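September, day 13 without the car

6:40 a.m.

Woke before the alarm, which used to be a thing I bragged about and is now just the hip. Rain on the skylight. I lay there doing the sum I do every morning: if the rain stops by seven I walk, if it doesn't I take the 626, and if the 626 doesn't come I walk in the rain having also waited in it.

Van der Merwe Auto called last night to say the part has arrived and it is the wrong part. They were very cheerful. They have been cheerful for almost two weeks, and I am starting to think the cheer is a line item. The correct part is now "on its way," same as the last one was, and the man on the phone asked if I was getting along all right without it, in the tone you'd use with somebody whose dog was at the vet. I said fine. I said I was enjoying the walking. There was a pause and then he said, well, no rush then, and I have been kicking myself ever since.

Packed lunch: cheese sandwich, the apple from yesterday that went to work and came home again. It's getting a lot of fresh air, that apple.

7:15 a.m.

Rain stopped. Walked.

Things I know now about the road between Jimwood and town that I did not know in eleven years of driving it. There is a horse. There is a house with a stone over the door that says 1900, with a satellite dish bolted right under the second zero. The hill by the water tower, which in the car is not a hill, is a hill. Drivers who wave you across do it with such impatience that you end up doing that little fake jog, four or five steps of knees, to show that you're grateful. I have done that jog every day. I used to be the one waving. I owe some apologies.

Also the smell. The Usel smells different at each bridge. By the lower one it's mud and mint, and by the upper one it's whatever the laundromat is putting out. I stopped on the upper one this morning to fix my sock and a heron was standing in the shallows looking like it had been told to wait there for a form. We looked at each other for a while. I was late because of this and have no regrets, except that I also lost the sock situation entirely and walked the last half mile with the thing bunched under my arch.

Shoes: still no good. I bought them on day two in a burst of optimism. The box said "all day comfort" and I can only assume they meant one of the shorter days up near the Arctic.

10:30 a.m.

Coffee. Three separate people at work asked about the car. I have noticed that being without a car makes you a kind of public event. People who've never asked me anything want to know how I got in. They offer lifts in a way that makes it clear where they live (the other direction) and then look relieved. One person told me walking was the best thing that ever happened to her cholesterol. Another said I looked thinner, and I went and checked in the washroom mirror and I do not. I look windblown, and there was a leaf.

Got a decent amount done, considering. There's a sort of smugness that comes over you when you've already walked three miles before sitting down, and it will carry you to lunch if you don't stand up suddenly. 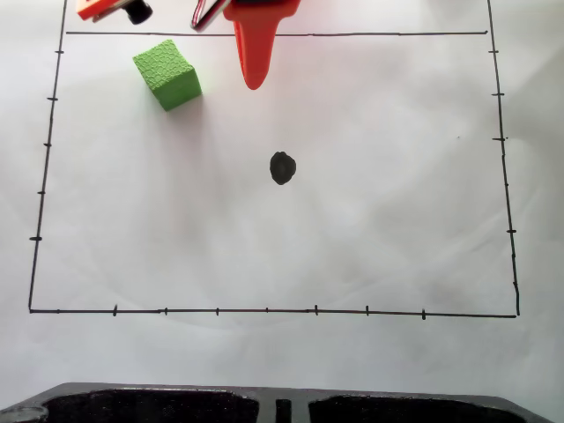 Ticks around the edge, a black dot, and the green cube parked up near the top left.

Ate the sandwich at eleven. This is another thing about walking. I used to eat at half past twelve like a citizen.

1:15 p.m.

Went out again at lunch, if you can believe it, on foot, voluntarily, to Makasine for a roll to replace the sandwich I had at eleven. They've moved the bread to the left side and the cakes to the right, and the entire line was people standing in the wrong place being polite about it. I asked for a plain roll. They were out of plain. I took the one with the seeds and have been finding seeds since.

There's a sign up in the window about the bus. The 626 is going to skip the Jimwood stop on account of roadwork, starting next week, and will instead stop at the bottom of the water tower hill. So the bus will now drop me at the foot of the one thing I take the bus to avoid. I read the sign twice in case it got better. A woman next to me read it too and made a noise I'd describe as the official noise of Jimwood, a kind of sigh through the nose. We didn't speak. It was the closest I've felt to the community in years.

Costs so far, since I promised myself I'd keep track. Bus fares: not much. Shoes: too much. Gas: nothing, for the first time since I was nineteen. Rolls, coffees and one emergency umbrella: it would be better if I didn't add these up. My theory going in was that a month on foot would save me a bundle, and the theory didn't allow for my walking past Makasine twice a day at the hour when the door is propped open.

I did think, coming back over the bridge, that I might not need the car as badly as I've always said. Then I thought about January. Then I thought about cat litter, which comes in a bag the weight of a small uncle. The feeling passed. I note it here in case I ever want to quote it at someone.
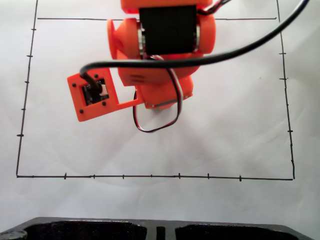 The walk home

Left at five with the good intention of going the long way by the river, and kept to it as far as the lower bridge, where the path was underwater. Not very underwater. There was a man ahead of me in rubber boots who went straight through without changing speed, whistling. I stood at the edge in my all day comfort and hated him. Turned around. That added 9 blocks, and I know this because I counted every one of them out of spite.

The horse was at the fence. I had the apple. I'd like to say I gave it up gladly, but I held on to it for a second, because we'd been through a lot, that apple and I, and I had honest plans to eat it. The horse took it in one go and then looked at my other hand. Fair enough. I always look at the other hand too.

Up the water tower hill without stopping, for the first time. I'm writing that down plainly so it's on record. There was nobody around to see it but a boy on a bike who passed me standing on the pedals, and at the top I leaned on the railing as if I'd come up for the view. It's not a bad view. You can see the whole bend of the Usel and most of the roofs, and if you know where to look, the lot behind Van der Merwe, where there was a gray car I'm almost certain is mine, with a cone on either side of it. It looked well rested.

8:50 p.m.

Feet in the basin. Soup from a can, the end of the seed roll, a second bowl of the soup. I was going to do the laundry and I have decided the socks can think about what they did.

Message on the machine from the garage. The right part is coming tomorrow, or the day after, and would I like them to take a look at the brakes while they have it. I haven't called back. I suppose I'd say yes. The brakes do squeal, or did; it's odd how quickly I've lost track of what it sounds like.

Forecast says dry until nine and then "unsettled." Must remember: umbrella, plasters for the left heel, two apples.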